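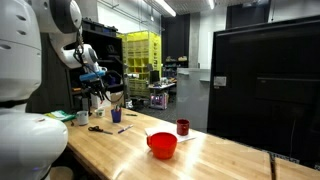 Cups on the table at Plirwood, Flulirham

March
By Domenica Mösli

Tea tasters wanted for spring sessions

Plirwood is looking for 28 people to taste black tea and tell us what they think of it. We blend for cafes and small grocery stores, and we are choosing two new breakfast teas to sell from the fall. You do not need any training. We want people who drink tea at home most days and can say plainly what they like and don't like.

Each session lasts 100 minutes and starts at 6:15 p.m. You will taste small amounts of several teas, first plain and then with milk, and fill in a paper score sheet for each one. There is a break halfway through, with water and plain crackers. We ask everyone to come to three sessions. If you can only make one or two, please leave the place for someone else — the scores are hard to use when people drop out.

You can take part if you are 18 or older and live in Flulirham or Tundham. Please don't apply if you work for another tea or coffee company, or if you have a milk allergy. All of the teas contain caffeine, and we don't have a decaf group this time.

On the day, skip perfume and strong aftershave, and don't eat anything spicy in the hour before. Reading glasses are a good idea, as the print on the score sheets is small.

We pay $18 per session, by check, after your third visit. Parking behind the building is free after 5:30 p.m. The bus from Tundham stops across the street, but the last one back leaves at 8:20 p.m., so don't miss it.

To apply, write to Domenica Mösli, Plirwood, 309 Soomro Street, Flulirham. Give your name, age, a daytime phone number, and the tea you usually drink, with or without milk. A postcard is fine. You can also leave a note at the front desk between 9 a.m. and 4 p.m.

We will call everyone who gets a place and send the session dates by mail. People who took part in the green tea tastings last year are welcome to apply again.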